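作業ノート 3月 水曜 午後

今日は朝から打ち合わせが長引いてしまい、机に向かえたのは昼ごはんのあとでした。窓際のほうの作業机の天板を、そろそろちゃんと見てやらないといけないと先月から思っていて、ようやく手をつけたので、忘れないうちに書いておきます。

この机はもともとヴィルモス(Kerekesさん)が前の部屋から持ってきてくれたもので、明るい色の木の天板に細かい木目がゆるく波打っていて、私はとても気に入っています。手前のほうは木目の間隔が広くなっていて、朝の光が入るとそこがいちばんきれいです。お茶を置くときに、つい模様の上をよけてしまうくらい(笑)。

問題は灰色の筋です。真ん中から少し左、奥から手前に向かってすっと伸びているあれです。最初に気づいたのはクヴィドで、「物を引きずった跡か、何かが移ったのか、どっちだろうね」と言いながら爪の先でそっとなぞっていました。私は引きずった跡だと思っていたのですが、見ているうちに自信がなくなってきました。へこんでいるなら指に引っかかりそうなものなのに、目をつぶって触るとどこが筋なのかわからないのです。奥の端は薄くて、手前に来るほど濃く、輪郭もはっきりしてきます。こすれて色が移ったものなら、手前で力がかかったということなのかもしれません。

いきなり強いものを使うのは怖いので、順番だけ決めておきました。

まず乾いた布で、木目の向きに沿って軽く拭く。
次に、固く絞った布で同じように。すぐ乾拭き。
だめならGulonの中性のクリーナーを薄めて、目立たない隅で試してから。
それでもだめなら消しゴム。メラミンのスポンジはつや が変わりそうなので、今回は使わない。

Gulonは棚の上の段に2本あります。1本は開封済みなので、そちらから使ってください。Sutterの研磨剤も同じ段に並んでいて容器の大きさがよく似ているので、ラベルを見てから手に取るようにお願いします。前に私が間違えかけました。

明るさのこともひとこと。午後になると天板の右半分にやわらかい影が落ちて、木の色がだいぶ違って見えます。 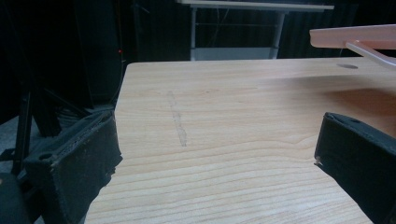
こういう時間帯に汚れの濃い薄いを比べても、影なのか汚れなのか迷うばかりなので、拭く前と拭いたあとを見比べるなら、なるべく同じ時刻にしたほうがよさそうです。私は午前のうちにもう一度見てみるつもりです。

それから、奥の縁の近く、右寄りにある楕円の小さな穴。あそこは布の端が引っかかるし、水気が入ると拭き取りにくいので、濡れた布のときは手前で止めています。配線を通す穴なのかどうか、私は知らないままこの机を使っています。ヴィルモスに聞こうと思いながら、いつも別の話になってしまって。今度こそ聞きます。

クヴィドは、いっそ全体にWadisのオイルを塗り直したらと言ってくれています。気持ちはとてもよくわかるのですが、この天板の表面がどういう仕上げなのかまだ確かめていないので、オイルが入っていくものなのか、上でべたつくだけなのか判断がつきません。購入時の書類があればそこに書いてあるはずで、たぶん資料棚のファイル41番です。次に棚を開ける人、ついでに見てもらえると助かります。

机の上の物の置き方も少し。底のざらついた治具や金属の箱は、下に布を敷いてから置いてください。動かすときは持ち上げて。私も急いでいるとつい横に滑らせてしまうので、半分は自分への注意です。敷く布は引き出しの2段目にたたんであります。

明日は乾拭きから始めます。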